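Capsule coffee machine

A capsule coffee machine (pod machine, if you're from my side of the family) is a small countertop appliance that brews one cup at a time from a sealed, pre-measured portion of ground coffee. I wrote the first version of this entry for the Ikildale Household Wiki and I've kept fiddling with it ever since, so please forgive the opinions!

How it works

You lift the lid or lever, drop a capsule in and close it again. The machine pierces the capsule, a pump pushes heated water through the coffee under pressure, and the result comes out of the spout into whatever you've put underneath. Most have a removable water tank, a drip tray and somewhere for the spent capsules to fall. Forgetting to empty that last one is a rite of passage in my kitchen.

Layout

Body colours run from white through every grey you can think of, with plenty of black for the fittings.

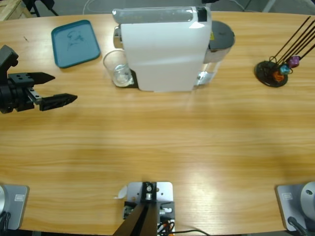 White capsule machine with a small clear glass under the spout, and purple, blue and orange capsules on a wire stand.

I'm fond of using a glass for short coffees because you can watch the layers settle (a mug is fine, and holds its heat longer). Check the clearance under the spout before you buy, though. My old Femovov had a fixed tray and my favourite cup never once fitted.

Capsule stands

Capsules can live in the box they came in, but plenty of people like a stand. The wire kind takes up very little bench and lets you see the colours at a glance. Makers generally use colour to tell their blends apart, and there's no common code between them, so a purple from Urmont and a purple from Vītola may be quite different drinks. I learnt that at bedtime.

Water tank

Clear tanks are my favourite feature on any of these machines, full stop. You can see the level from across the kitchen, and you'll notice cloudiness or scale before you taste it. Tanks sit at the back or the side depending on the model; a side tank needs more bench width but is much easier to reach under low cupboards. Use fresh cold water and rinse the tank when you refill it. Keep the power cord clear of wet patches too.

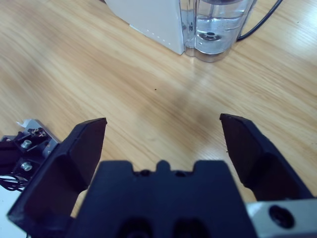 Cleaning and descaling

Run a cup of plain water through before the first coffee of the day. Wash the drip tray in warm soapy water, and descale as often as the manual tells you, more if your water is hard. Waltraud Nägeli, who looked over this section on 12/7/18, wants it noted that two rinses after descaling is the minimum. I do two and then sniff the cup.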